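Ticket 3425
Product: Lania table mat, brown, smooth finish
Submitted through: Nuvent customer help form
Opened: January 6, 2023
Status: Open, waiting on customer
Subject: Mat goes tacky after wiping, smell in the towel, is it the mat or is it me?

Original message

Hi there! I have your Lania mat on the big table where all our kitchen stuff gets used and put away, and I mostly love it. It's the brown one. My trouble is that it has started to feel tacky after I wipe it down. It isn't sticky like spilled juice, more of a drag under your hand, like when you put your palm on a freshly cleaned car seat. It goes away for a day or so and then I wipe the table again and it's back!

What I use on it: one gray towel, one pink sponge, a squirt of ordinary dish soap in warm water. The wooden cutting board lives on the table too, with the yellow plastic knives that go with it. The board and the knives feel fine. Well, the knives do. The board has a bit of a drag on the underside now, so whatever this is, it moves around.

I've had the mat since before the holidays and it was perfect for weeks. I haven't put anything hot on it. Please don't tell me to buy another mat :)

Reply from Nuvent support

Thanks for writing in. A tacky feel after cleaning is usually residue and can usually be removed. Could you tell us whether the whole mat is affected or only part of it, what the towel is washed with, and whether you have used a spray polish at any time? Photos of the table and the things you use on it are helpful.

My answer

Oh good, residue sounds fixable. Going through your questions:

The whole mat, but worse in the middle where I do most of the wiping. I checked by dragging a fingertip from the corner inward and you can feel where it starts.

No spray polish. We do have a bottle from Skurnar that came with a chair, and I asked around at home in case somebody had been helpful with it, but the seal is still on.

The towel goes in with the regular wash, liquid detergent plus softener. I hadn't thought about the softener until I typed that out, so maybe that's your answer right there.

Photos attached -- cutting board and knives first, then the towel and sponge with the pink bin off at the side.

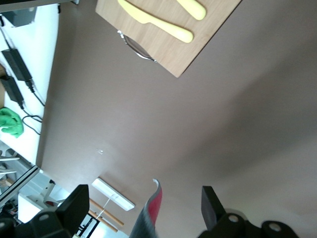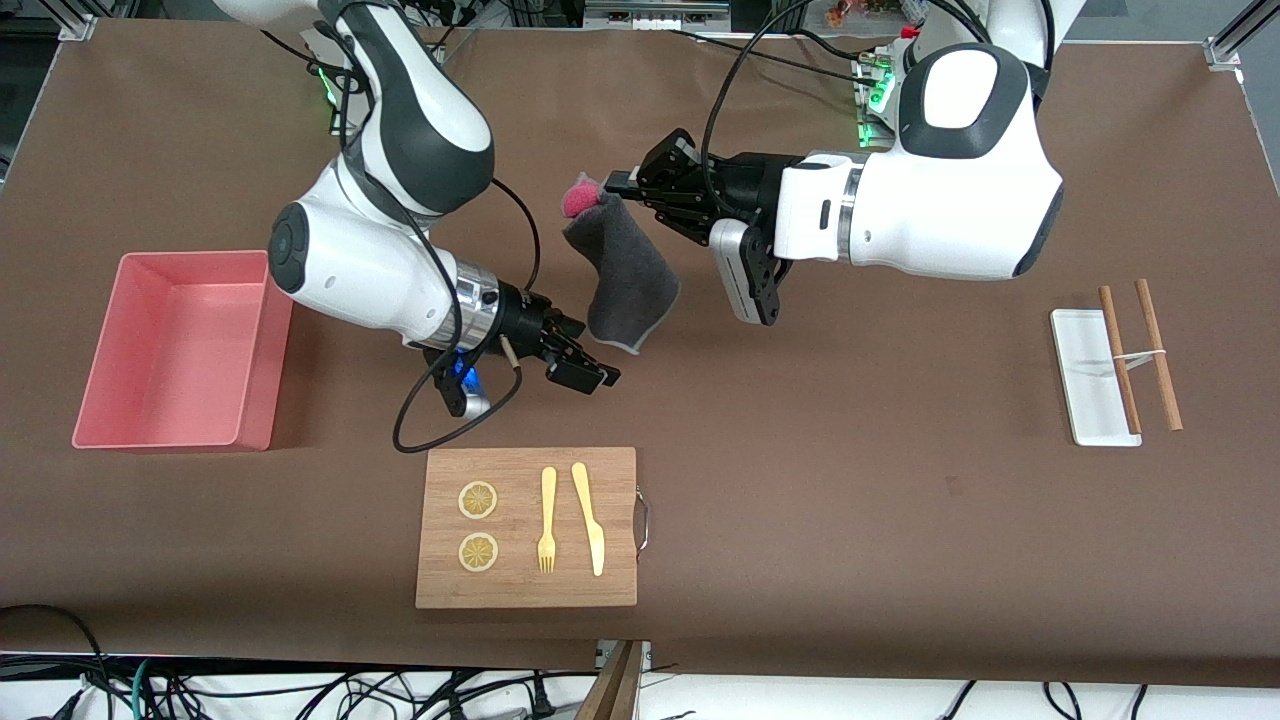 One more thing I forgot on the form. The bin is where the towel and sponge go when I'm done, both together, and I'd started to notice a smell in there. A bit sour, like a gym bag. I don't know if that's part of the same problem or a second problem, so I'm putting it in this ticket and you can split it off if you need to.

Reply from Nuvent support

Thank you, that helps. Fabric softener leaves a coating on the towel which can then transfer to the mat, and dish soap that isn't rinsed off will add to it. Please try the following and let us know.

1. Wash the towel twice on hot with no softener.
2. Replace the sponge.
3. Wipe the mat with plain warm water, then with one part white vinegar to 7 parts water, then with plain water again.
4. Dry it completely before anything goes back on.

For the cutting board, use the plain water step only and stand it on its edge to dry.

My log, since you asked me to keep one

First try. I was impatient and did the mat before the towel was washed, so I dried it with the same old towel and of course it was tacky again by dinner. My own fault. The vinegar step did lift something, though. The water in the bowl went cloudy, which was gross and also very satisfying.

Second try. Towel washed two times, hot, no softener. It came out stiffer and it soaks up a lot more water now, I had no idea how badly it had been doing its job. New sponge out of the cupboard. Cleared the whole table, did the three wipes, dried it, and then left it alone for 45 minutes with the window open before I let myself touch it. Smooth! Cutting board back on after that, rinsed and dried on its edge against the wall.

Next morning. Still smooth in the middle. There's a small tacky area left near one corner, the size of a saucer, where I think I ran out of patience with the rinsing. Did that corner again with water only and it got better but it's not gone.

The bin. Washed it with dish soap, rinsed it, dried it with a paper towel. No smell from the bin at all, so the plastic is fine. The smell was coming from the sponge being put away wet underneath the towel. I've started hanging the towel over the back of a chair and the sponge sits by the sink until it's dry, and then they both go in the bin. It takes up a chair, which is annoying in a house where everybody wants that chair.

The knives I just washed in the sink like normal. No change, they were never a problem.

What I still want to know

Can I use the vinegar mix on that corner a second time this week, or should I wait? The leaflet that came with the mat says not to use it "repeatedly" and doesn't say what that means. Also, is there any kind of detergent you'd rather I used on the towel? My sister-in-law swears by the Paredes powder and I can get it easily, but I don't want to start this whole thing over again with a different coating.

Reply from Nuvent support

Glad to hear the mat is improving. A second vinegar wipe on the corner is fine, but please leave two full days between them and rinse well afterward. We don't have a preferred detergent. Any unscented powder or liquid without added softener will do. We'll keep the ticket open until you've had a chance to do the corner again.

My answer

Perfect, will do. I'll write back once I've done the corner, and I'll check the underside of the board at the same time.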